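Household Water and the Weekly Wash: What We Learned in the Pusevgate Row Houses
Student project report, Introduction to Community Studies

1. How the project started

I should begin by admitting that I did not set out to write about laundry. My first idea was a survey of garden watering in the Pusevgate neighborhood, but it rained for most of May and there was very little watering to ask about. What people did want to talk about, warmly and at great length, was the wash. They told me how often they do it, how long the towels take to dry, and how much the water bill has climbed. So the garden project quietly became a towel project, and I am glad it did.

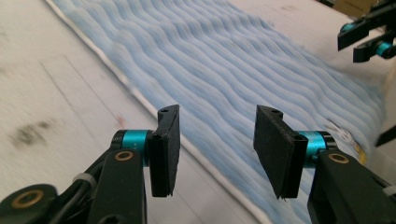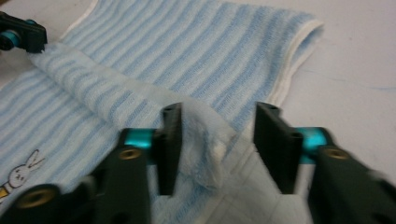
The question I settled on was a simple one: how do households decide when a towel needs washing, and how much water rides on that decision? Clothes were part of it too, of course, but towels came up in almost every conversation, and they take up a surprising amount of room in the machine. I kept coming back to them.

2. How I collected the information

I visited 19 households over the spring term. Each one kept a laundry diary for 3 weeks, writing down every load, what was mostly in it, and which setting they used. At the end I sat down with whoever did most of the washing (often more than one person, and they did not always agree!) and asked about habits, where those habits came from, and whether anything in the diary had surprised them.

I had hoped to use water meter readings as well. The row houses on the north side share a meter between neighbors, though, so that plan had to be dropped early on. Instead I worked from the water use printed in each machine's manual, which is a weaker method, and I say more about that at the end.

3. What the diaries showed

Towel loads made up a bigger share of the wash than I expected. In 11 of the households, towels and bedding together took more loads than everyday clothes did. One family was running over 1,000 gallons a month through an older top-loading machine, by my estimate from the manual, and they were quite shaken when I worked it out with them at the kitchen table.

The rules people followed were wonderfully varied. Some washed a bath towel after every use, as their parents had. Others went by smell, or by a fixed wash day, or simply waited until the shelf was bare. Very few could say why they had picked their rule, and several told me they had never thought of it as a rule at all until they had to write it down.

Drying turned out to matter as much as washing. Homes with a good airy spot for hanging kept their towels in use longer between washes, while homes with small, closed bathrooms washed more often and complained more about the musty smell. The houses closest to the old Jõgi mill have the smallest bathrooms of all, and their diaries were the fullest.

4. Talking it over with the neighborhood

Toward the end of the term I shared the early results at the Ilik community room, with coffee and a plate of lemon bars that disappeared long before my charts did. People were generous with their comments. A few felt I had made too much of the machines and not enough of the hard water, which leaves towels stiff and tempts people into a second rinse. I went back to the diaries after that evening and found extra rinses noted in many of them. I had passed right over those notes the first time.

Someone also suggested that I compare our results with the Worora apartments across the canal, where the laundry room is shared and paid for by the load. I would love to do that. I suspect paying by the load changes how full the machine gets, but I have no numbers yet.

5. Weak points and next steps

Keeping a diary probably changed what people did. Two households told me outright that they had put off a load because they knew I would read about it. My water figures also depend on manuals, and an old machine may use quite a bit more than its manual says. If I did this again I would borrow plug-in flow meters, start earlier in the year, and ask about rinse settings from the very first visit. The blank diary sheet and the interview questions are in the appendix, and other students are welcome to use them.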